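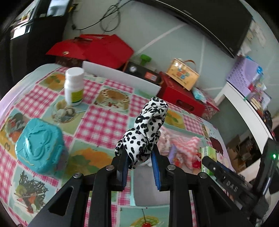 Can a machine tidy a kitchen table yet? Parts of one, on a good day, if the table stays roughly as it was when the machine learned it.

I would like to be less grudging than that. I have been promised a domestic robot since I was small enough to be a tripping hazard for one, and I own a house in Caratstead that would give it plenty to do. In January I went to the open afternoon at Nunetik, who make arms that fold, sort and put away, and I went with my coat pockets full of goodwill. I came home and did the washing-up.

The demonstration was towels. Seventeen of them, all the same size, folded into a neat stack while a young engineer talked us through it and the rest of us made the noises people make at fireworks. It was impressive, and a bit slow. Then a woman near the front asked if it could do a fitted sheet, and the engineer laughed in the way a dentist laughs when you ask if it will hurt.

Cloth is the trouble, or a good part of it. A mug has the decency to be the same shape every time you meet it. A hair scrunchie does not. It has a front and a back only when it feels like it, it can be knotted through itself, and if you pinch it in the wrong spot you get a different object from the one you reached for. Soft pads on the fingers help with the pinching. They don't help much with knowing what you have got hold of, or which end of it is coming next.

Then there is the tablecloth. People who design test benches like a plain grey surface, and people who live in houses like gingham with puddings on it. To you and me a printed cherry is plainly a printed cherry. To a camera with a narrow education it is a small red thing, well worth picking up. I have seen an arm at Ristasura, the parcel firm on the ring road, try with great patience to lift a label that was printed on the box underneath. It tried until the supervisor leaned over and moved the box. She did this without breaking off her conversation, and I gathered it was part of the job.

Ristasura's arms are good, mind you. The firm put in 2 of them, and on cartons they are quick and dull and never ask about the rota. A shop floor can be made to suit the machine. You paint lines, you buy one kind of tote, you tell the suppliers to stop using shiny tape. Nobody's aunt turns up halfway through the shift with a gift box and puts it down on top of another gift box.

A home is mostly aunt. Things stand on other things. The basket that held pegs last week holds something else now, and the bottle with the green-and-white label has been moved by whoever used it last, who will deny it. Tidying means deciding: is this bit of patterned cloth a scarf, a duster or wrapping someone means to keep? I get that wrong after years of study, and I have been shouted at for it, which I believe is how the training works.

The sensible people in the trade know all this. There has been a turn lately towards learning from human hands. You take a gripper, hold it like a pair of salad tongs, and do the chore yourself, over and over, while it records what you did. I rather like the honesty of it. After decades of robots that would free us from picking things up, the way forward is for us to pick things up a great deal more.

A friend lent me a leaflet from Kowalchuk, who say their kitchen model managed 342 objects in trials and put 70 per cent of them where they belonged. I read that figure as a householder. It leaves me with the butter in the airing cupboard and an evening spent looking for my keys. A lodger with those numbers would be spoken to.

Still, I'd take one for the towels. I would stand it by the airing cupboard, well away from the table, and give it the plain ones first. The fitted sheets I will go on doing as I do now, by rolling them into a ball and shutting the door quickly.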